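Is the timed ticket worth it at the Rasen museum?
Posted in Museums & Heritage, Nov 14, 2020

We're planning a visit in March and the Rasen site now pushes a timed ticket at $31, against $29 for the ordinary one. It claims you get "priority access" to the temple hall. I've been burned by this sort of thing before. Does it get you in sooner, or is it two dollars for a different colour of paper? Also, is the carved gateway original, or mostly rebuilt? The website is vague and I suspect on purpose.

Jankauskaitė
Skip it. In March there's no queue to have priority over. I've been twice in that month and walked straight in both times. They may be stricter in summer, I couldn't say.

Skarkix
Depends what you call original. The labels use "reconstructed" for everything from a glued crack to a whole wall of new plaster, and I don't trust a label that won't say which.
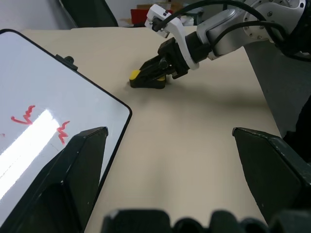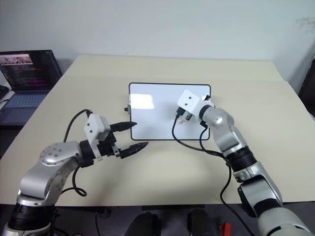 My advice on the gateway is to ask at the desk for the conservation plan, the one that shades the old stone and leaves the new work blank. I had to ask for it, and it isn't on display. By my reading the lower courses are old and nearly everything over the arch is modern. If you want to keep track as you go, copy the outline and mark the old bits in red, like the scribbles on that whiteboard, only neater. Don't rely on the audio guide. It talks about the "ancient gate" for the full length of the stop and never mentions the plaster.

No idea about the tickets, I went in on a library pass.

Dekirum
The gateway is 100% real, my guide said so. Get the timed ticket, the café gives you a discount with it (or it used to, check first).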